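The case against the small table

I have been reading decluttering advice since June and I am more annoyed by it than when I started. My sister sent me the Sikder book, all 337 pages of it, and then a link to the Ruvley site, which wants you to sign up before it will tell you how to empty a drawer. I signed up. The advice was to empty the drawer.

The part that gets repeated everywhere is the "clear surface rule." Pick one table, put a cloth on it, and allow only a few things to live there. The theory is that once you see a handful of objects against plain white fabric you'll understand what you really need, and calm will spread from the table to the rest of your house. I have a lot of doubts about this theory.

For one thing, a white cloth. Who is washing it? I have owned exactly one white tablecloth as an adult and it was beige by the second month. It also never lay flat. You can iron a cloth until your arm hurts and the creases will be back the minute somebody leans on the table to get their shoe on. The book says to "smooth it each evening as a closing ritual." I have a closing ritual and it is turning off the porch light.

For another, the handful of objects. I keep wanting to ask which handful. Every family I know has a table where unrelated stuff collects, and cutting down the amount doesn't make the stuff any more related. A bowl, a soft toy, something round and yellow, a block that might be a sponge, a cup. You could call that a curated surface. I'd call it what's left after you stopped tidying.

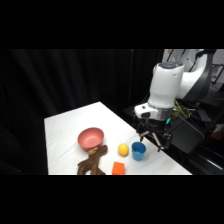
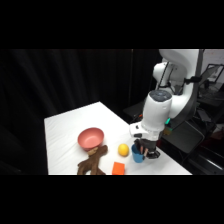
Anwara Akanda wrote in after my last post to tell me I was being unfair. Her view is that the number of things matters much more than what they are, because a tired person can deal with a few things and can't deal with a heap. She puts whatever is left at night onto one small table, and in the morning each thing goes home before the coffee is finished. She also thinks I'm a snob about bowls. A wide one, she says, will swallow half the mess if you let it, and I should try it before I complain about it again.

Fine. I tried it, on a Sunday, with the table in our back hall. I'm going to report what happened as fairly as I can.

The bowl did swallow things. It swallowed keys, a glue stick, two hair ties and the little wrench that came with the Fellar shelves. By dinner I had a tidy table and a bowl I was afraid of. I don't see how that is an improvement. A drawer at least has the decency to close.

The cup was better, I'll admit. Tall skinny things want to stand up in something, and if there's a cup on the table then people will put pens in it without being asked. My son did it twice. I've been through two of those Duvlow desk organizers with all the compartments and neither of them ever got a pen out of that boy's hand. A plain cup with a wide enough mouth beats them both. So that's one point to the table people.

Soft toys are where the whole thing falls apart for me. There is no home for a soft toy. The book says "a basket in the child's room," but the toy wasn't on the table because the basket was full. It was there because somebody was carrying it and then wanted both hands. You can take it back upstairs tonight and it will be lying on its side next to the bowl again tomorrow. I've done the trip enough times to say so with confidence.

And then the sponge question. Sikder is firm that cleaning things should never sit with living things. I think this is backwards. If the sponge is on the table, I wipe the table. If it's under the sink behind the dishwasher tablets, I look at the crumbs and think about wiping the table. Leave the sponge out. It isn't pretty and I don't care.

Anwara asked for a verdict and I don't have one yet. I've kept the cup. The bowl went back to the kitchen to hold onions. The cloth is in the wash, where I expect it to stay for a while, and the back hall table currently has a bike helmet and a library book on it, and I've been walking past them all week.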